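Bench rules for two-armed cells, revision 8

The revised handling rules for the Estcombe cells apply from Sunday, September 5, 2021. They replace the Skandumberg sheet, which was written for parallel grippers and said little about fingered hands.

Start position. Both hands are to be open and over the table before a task is called. Record the start pose, then release the hold.

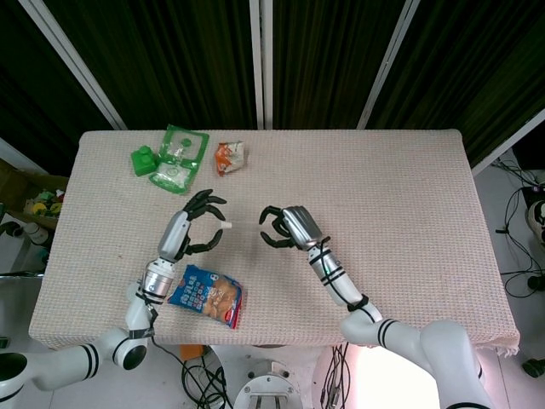

Two-handed grips

Long, thin parts are the usual cause of stops. Close one hand fully before the second makes contact, and keep finger force at or below 30 per cent until both grips are confirmed. Clear plastic needs a second check — depth readings on it are poor. Arm cables must be strapped at the forearm, with enough slack for full elbow travel.

The Dursun trial logged 135 runs under the draft, and 76 of them used a two-handed grip. Results go to Stultex in December.

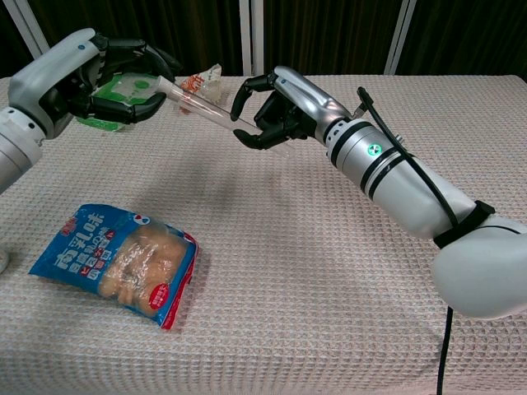 Kaede Wada writes that the force limit should be set per finger, as a single figure for the hand hides an overloaded thumb. She also asks for the start pose to be logged at each retry. Judit Juhász will take both points into the next draft.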